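Kurnbridge Robotics, Unit 2: Teaching by driving
Handout for 9/2/21
Tutor: Priit Dambrauskienė

Last week we moved an arm by hand. Today the robot is driven along a street by remote control, and the driver's commands are stored with the pictures from the robot. Each picture is paired with the steering and speed sent at that moment. The model learns to give the same commands from the picture alone. 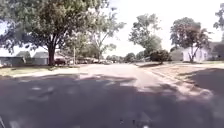
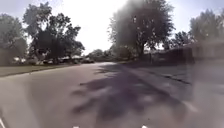

Fig. 1. Views along the street, with tree shadow on the road in both.

Points to note

Shadow edges can look like kerbs to a model that has seen few of them. Drive through shade as you would through sun, and do not steer round it.

Keep each run to 560 frames or fewer. Ornon drops anything longer.

If you drift towards the kerb, steer back smoothly and keep recording. The model needs to see recoveries as well as straight driving.

For the lab: 20 runs per pair, saved in the Strickland folder. Read the Drundcombe notes on delay in the control link before you start.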